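Murncombe Parcel Shop - Help and FAQs

Search help Type your question Go

Most things people ring us about are on this page. Have a look first please, the phone is only one person and she does the counter too.

What can I send?

Most boxed goods. Clothes, books, toys, toiletries, small kitchen bits. No aerosols, no lighters, no loose batteries, no plants. Perfume is a no for anything going abroad. If you're not sure bring it in unsealed and we'll look at it on the counter.

Do you sell boxes?

Yes. Small, medium, large and a long one for posters. Tape is behind the till, just ask. You can use your own box if it's clean and not falling apart. Old labels have to come off, or go over them with thick black pen.

Can I send creams and balms?

Usually OK inside the UK if the lid is tight and it's in a bag inside the box. Abroad depends on the country. You need to write what it is in English on the customs form, even if the packet is in another language. "Gift" is not enough. They send them back.

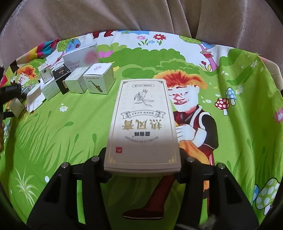

What time is the last collection?

Van goes at 4pm Monday to Friday, Saturdays it's noon. Anything handed in after that waits for the next one. On Wednesday we shut for lunch, so don't leave it till then if you're in a rush.

How do I pack something breakable?

Wrap each item on its own. Two layers of bubble wrap, then fill the gaps so nothing moves when you tip the box. Newspaper is fine for filling but the ink comes off on pale things. Glass against glass will break, we see it every week.

How heavy can it be?

16 kg over the counter. Heavier than that has to be booked as a collection from your house, we can't lift it on to the scales. Book online or ask at the till and we'll print you the form.

Gamow or Orozco, which one do I pick?

Gamow is cheaper and slower. Orozco is next working day to most places and you get a text with the slot. Both are tracked. For islands and the far north add 2 days whichever you choose. Hustirum lockers are drop off only at the moment, we can't hand over locker parcels from the counter so please dont queue for them.

Can I reuse a gift box or a storage box?

As an inner box, yes. With no lid it needs to go inside a proper closed carton with padding on every side. Coloured card scuffs very easily so wrap it first if the box is part of the present.

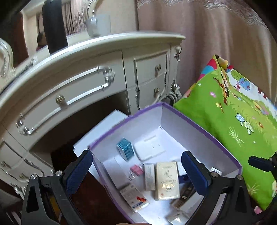

Open box with purple edging

My tracking hasn't moved.

Give it a full working day. It often sits on "accepted" untill the depot scans it. After 8 working days you can put in a claim, keep your receipt. No receipt, no claim, sorry, that's the carrier's rule.

How long do you keep parcels for pick up?

Until the date on your card. Bring photo ID and the card. If somebody else is coming for you, they need your card and their own ID. Children can't collect.

Are you open in January?

Yes, normal hours apart from the bank holiday. Busy with returns though. Mornings are quieter.

Who do I complain to?

Cosimo Farina, shop manager. Email is best, or leave a note at the counter. Put your parcel number on it. For the phone, ask for extension 3020.

Contact us | Copyright Murncombe Parcel Shop | Back to top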